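The Button Shift

Tsegereda Gidey had sewn on buttons for thirty years before she was asked to teach anyone else to sort them, and it had never crossed her mind that the pupil would be bolted to a table.

"It's got two arms," said Dimas Lau, holding the workshop door open with his foot. "So that's as many as you."

"Mine have hands on the end."

He laughed at that, a big delighted laugh, and she decided she could put up with him until lunch.

The Rondonuwu repair shop took in coats, school blazers, curtains, once a marquee. Everything came with something missing or hanging by a thread, and whatever had fallen off ended up in the biscuit tins along the back wall. Hooks, toggles, zip pulls, press studs, and buttons by the pound, all in together. When a blazer needed a match somebody tipped out a tin and went through it with a fingertip. Wulan Wijaya, who owned the place, reckoned they lost 57 hours a year that way. She had written the number on the wall in chalk and never rubbed it off.

So when Dimas came round from Citari and said his machine could learn to pick small things out of a tray, Wulan said yes before he had finished. Tsegereda said nothing and carried on with a hem.

But she was curious! She would not have told Wulan so, but she had lain awake wondering how it would manage the flat ones. A flat button on a flat surface is a wicked little thing. You can't get under it. You press one side and tilt it, or slide it to the edge and catch it as it goes over, and Tsegereda had done both so often that she had to stop and watch her own fingers to find out which.

"Do that again," said Dimas, the first morning, with his nose nearly in her tin. "Slower. What's your thumb doing?"

"Nothing. Waiting."

He wrote down waiting and underlined it.

They began with 300 buttons, and the machine dropped most of them. It dropped them beautifully, with great care, having moved over each one like a heron over a pond. It closed on air. It closed on the side of the tray. Once it picked up a coat button, a fat brown one with a shank, and carried it so steadily across the table that Ikhsan Gunawan came out of the pressing room with steam all down his front just to see it land. Then it went back and failed at the next eleven.

"Is it always this bad?" Wulan asked.

"This is good," said Dimas. "You should've seen it in June."

And the odd thing was that Tsegereda believed him. She had taught apprentices. She knew the look of a hand that was hopeless and the look of a hand that was nearly there, and they were easy to muddle if you only counted what fell on the floor. By the second week it had got the shanked ones. Toggles were no trouble to it at all. Fabric-covered buttons, which she had thought would be dreadful, it took up like sweets.

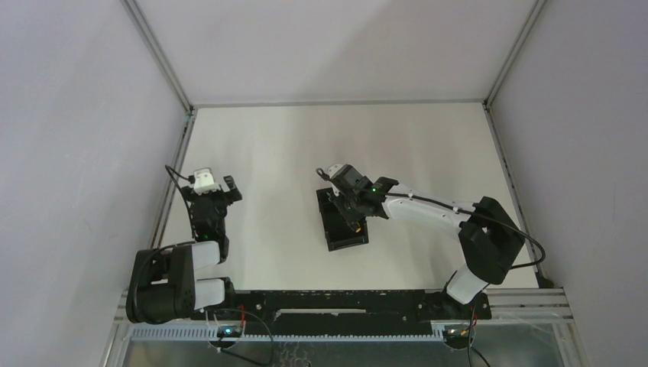
Flat buttons, though, were still a battle, and on the Thursday of the third week Tsegereda pulled her stool up close and made up her mind to see one lifted before she went home. There was hardly anything left to fish for. She could make out one yellowish scrap of a thing near the corner of the black tray, half hidden by the gripper, and the long white forearm had stretched right across to get at it. She knew that corner. It was exactly where she would have chased a button herself, up against the wall of the tray where it had nowhere to run.

"Go on," she said under her breath. "Tilt it."

The fingers came together, slid, and opened again. Dimas reached for his notebook. She put her hand flat on top of it.

"Let it alone. It's waiting."

It went down a second time. There was a tick, very small, the sound a button makes against the side of a tin, and then the arm was rising and something was rising with it.

Ikhsan whooped so loudly from the doorway that a customer out front asked if anyone was hurt. Wulan wanted to know how long that had taken, and Dimas said 67 seconds, and Wulan looked at the chalk on the wall and did a sum she plainly didn't enjoy.

"I could do the whole blazer in that," she said.

"You could," said Tsegereda. "You couldn't when you were three weeks old."

She got down off the stool, fetched the next tin, the bad one with the hooks and eyes all tangled up together, and began working the lid loose with her thumbs.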